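Leave the Cloth in the Sink

5/25/20

In my mother's house the cleaning cloth had its own hook, and the hook was inside the cupboard door. After every use the cloth was washed, squeezed, folded one time and hung where no guest could see it. I kept this rule for many years, also after I moved to Trurnerthorpe. Now I want to argue against it.

A sink is a place for work. We accept a pot on the stove and a coat on a chair, but a cloth left in the basin is judged as laziness. I read a home advice column last October which gave 50 rules for a tidy sink, and the first rule was that a cloth must never stay there. The writer said it makes the whole room look unfinished. I thought about this word for a long time. Why should a room be finished, if people still live in it? 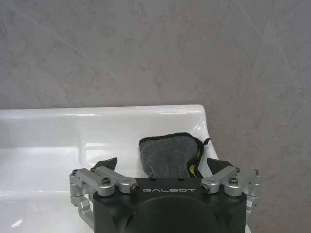 I understand the other side. A cloth that is kept folded over on itself will smell after some time, and I do not defend the smell. My own habit is simple. I rinse the cloth, I open it, and I lay it by the back of the basin. In the evening it goes to the laundry and a new one comes out. I don't find this dirty. The cloth in my mother's dark cupboard was much worse, although I would never have said so to her.

What I defend is that the cloth is near the hand. When it is in front of me, I wipe the sink after brushing my teeth or washing a cup. When it is behind a door, I tell myself that I will do it later. A friend in Atlow bought a Flusero rack for her cloths, very elegant, and she admits that she wipes less than before because she does not like to disturb it.

Perhaps we learned from magazines that a good sink must look as if it was never used. I prefer mine with a cloth in it. If guests come and look at it, they are welcome to use it too.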